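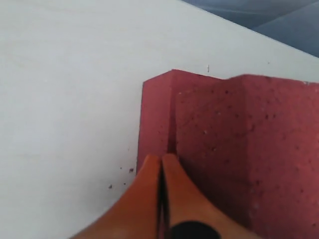
Right, quick one because I've got to leave the house by twenty past eight and my hair is still in a towel. Shampoo bars. I said in January I'd do a proper post and then didn't, sorry, life.

So. I've been off bottled shampoo for three months now. Long hair, fine, goes greasy at the roots if you so much as look at it, and the ends are like straw from when I bleached it myself (don't). Hard water here too, which matters a lot more with bars than I'd realised. More on that further down if I remember.

Three bars tried. All used up properly, down to the sliver, apart from one.

**Drirden, the oat one**

Started with this as it was the cheapest in the shop and it smelt of biscuits. Lovely lather, loads of it, you only need three or four swipes over wet hair. First wash was great. Second wash, great. By the end of the second week I had this waxy feeling at the back of my head, sort of behind the ears, that would not shift. Like I'd leaned on a candle. Did a vinegar rinse, a tablespoon in a jug of water, and that sorted it for a couple of washes and then back it came.

If you've got soft water I think you'd get on fine with it. My mum has soft water and she pinched the spare one and loves it. I can't be doing with the jug every time.

Also it goes to mush. Left it on the side of the bath in the soap dish that came with the house and it had basically turned to porridge by the morning. Get a dish with holes in.

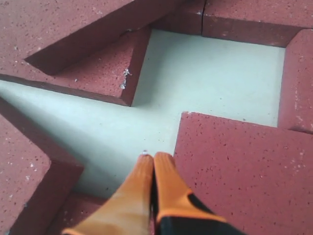 *Speckled red-brown bricks with the paths running between them.*

**Petek rosemary & nettle**

Okay so this is the one I actualy bought twice. It's a proper syndet bar, meaning it isn't soap, it's the same sort of cleansing stuff you get in a bottle but pressed into a puck. No waxy feeling whatsoever. None. Roots stayed decent for two full days and on the third I could get away with a plait.

Doesn't lather much. Took me a few goes to stop expecting it to. What works for me – rub it between your hands first, get a thin milky foam going, then scrunch that into the roots and leave the lengths alone. They get washed when you rinse. If I rub the bar straight down the ends they tangle horribly and I'm stood there swearing with the comb.

Smell is strong. Roast dinner strong, for a minute or so, then it fades. Velimir Vasić from my old salon put me on to it, he keeps one in the back for clients with itchy scalps, and I'll say mine was a lot calmer by the second bar. Might be the weather, might be the nettle, no idea, I'm not a scientist.

Cost me 1699 dinars when I was over visiting, and I should have bought a stack of them. Delivery to the UK is painful.

**Mukumari coconut**

This is the one I didn't finish. Smells gorgeous, proper sun cream holiday smell, and my ends were so soft I kept fiddling with them in meetings. But my roots! Flat and shiny by teatime the same day. I gave it five washes and then moved it to the sink for handwashing, where its doing a very nice job.

Thick, curly, dry? Give it a go. Fine hair, walk on by.
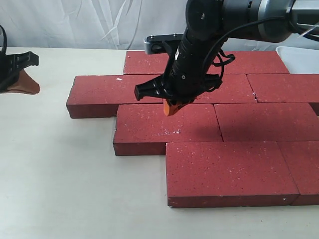 *Red blocks laid out in staggered rows, white sheet behind.*

**Conditioner**

People always ask so. I still use a bottle. I did try the Rileo conditioner bar and dragging it down wet hair felt like buttering toast with a cold block of butter. It just sat on the top layer. Someone in the comments last time (Živko Atanasov, hello) said to melt a chunk in warm water overnight and decant it, and I tried that, and it's better, but then you've got a bottle of conditioner again and a bowl to wash up.

**Hard water bit**

Remembered! If your kettle's furry, check the back of the packet. If it says sodium olivate, sodium cocoate, anything like that near the top, it's real soap and it'll probably leave scum in your hair like it does round the bath. If it says sodium coco sulfate or isethionate you should be alright. I wish I'd looked before I bought the oat one. 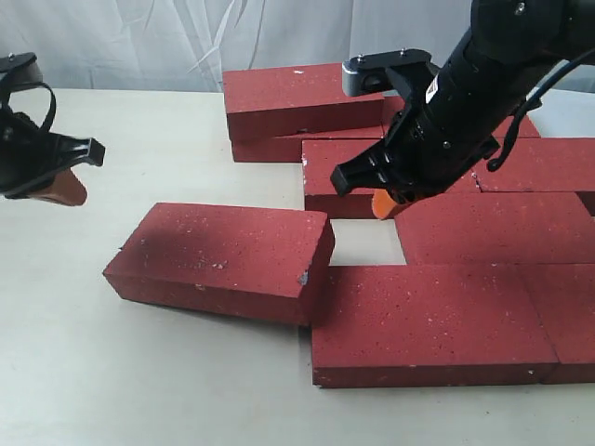 And let them dry out between washes. I've got mine up on the window ledge now, well away from the shower, and the Petek one went on for 36 washes. I kept a tally on the bathroom calender, felt a bit mad, but I wanted to know. The Drirden barely did half that, and I blame the porridge incident.

Travel – cut a bit off with a kitchen knife and stick it in an old lip balm tin. Line the tin with a scrap of flannel or you'll be chiselling it out in the hotel.

Right, hair's half dry and going in the wrong direction, need to find the round brush. Next time I want to do dry shampoos for dark hair, the ones that don't leave you looking like a barrister, so if you've got a favourite leave it in the comments and I'll add it to the list.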